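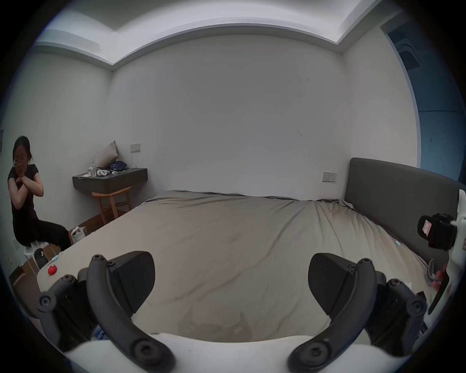

Making the Bed: Time and Wrinkles in Student Flats
Report by Unai Prieto and Vitória Fonseca, Housekeeping and Textile Care, second year

1. Why we chose this subject

In our residence, Tindall House, every student must change the bed linen each Friday. Many of us do it badly and the sheet comes off the corners during the night. We wanted to know if the order in which the corners are fixed makes a difference.

2. How we worked

We compared two methods. In method A the person goes round the bed and fixes the corners one after the other. In method B the person fixes one corner and then goes to the opposite one, so the sheet is pulled across the diagonal. We used the same cotton sheets for both methods and did not iron them. The work was done in large beds with a headboard, where it is more difficult to put the hand between the mattress and the headboard.

We noted 238 changes of sheet during January. For each one we wrote the time and gave a mark for the creases, from one (flat) to five (very creased).

3. Results

Method B was slower for beginners, but after the first week the difference was small. The marks for creases were better with B, above all in the middle of the bed. Near the headboard both methods left some bunched fabric, and we did not find a good solution for it. Tucking the sheet with a flat wooden spoon helped a little, but it takes too long.

4. Problems

The marks depend on the person who gives them. Vitória was more strict than me, so in the last week we marked all the beds together. We also forgot to write down the depth of the mattresses, and this should be corrected if another group continues the work.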